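Drostport Workroom: The Long Table

Photos and notes by Kumudini Sivakumar

The workroom at Drostport is on the second floor, above the print shop. It has one long wooden table, a wall of shelves, and a sink in the corner that drains slowly. Most of what we do happens at the table. We sort donated packing material, check it, fold what can be folded, and send it back out to people who ship small goods from home.

These notes go with the August set. The full gallery has 151 entries and is sorted by shelf number. This page covers only the table and what gets put on it.

The table

It came from the old Fröhlich drafting office when they moved out. The top is heavy and took four people to get up the stairs. We sanded it once and oiled it twice. The grain still shows well, and the warm color makes pale material easy to see when you are looking for tears.

Crinkled material

Anything thin and white gets spread out on the wood first. Plastic sheet and woven fabric can look alike when they are bunched up, so we flatten each piece by hand before it goes on a pile. Creases are fine. Holes bigger than a thumb are not, and those pieces go in the scrap bag by the door. 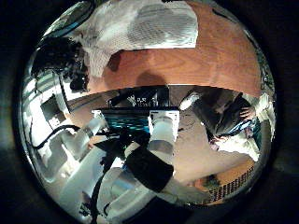 Folding is done in thirds and then in half. Large sheets need two people, one on each side of the table. If the sheet is stiff, leave it under the flat board overnight and try again in the morning. Tape residue comes off with a plastic scraper. Please do not use the metal one, which has already left marks near the window end.

Labels

Each finished bundle gets a paper label with the size, the date, and the initials of the person who folded it. We use Stomex labels from the roll in the top drawer. They come 4000 to a box and we are still on the first box. Write in pencil, as the pen smears.

Shelves

The shelves are Clanus steel units, bought used. Small bundles go at the top, large ones at waist height, and anything heavy on the floor level. Shelf 2 is for pieces that still need a second look. Do not take from it without asking.

Outgoing

Bundles leave in the afternoon, usually by 4. By the end of last month we had sent out 2648, most of them small. The largest single order was for a pottery studio that wanted wrapping for a whole kiln load of bowls.

Visiting

The workroom is open to anyone who wants to drop off clean material. Ring the side bell and wait, as it takes a minute to get down the stairs. Bags left outside get rained on, and wet material has to be thrown away.

Next page: Shelves 1 to 6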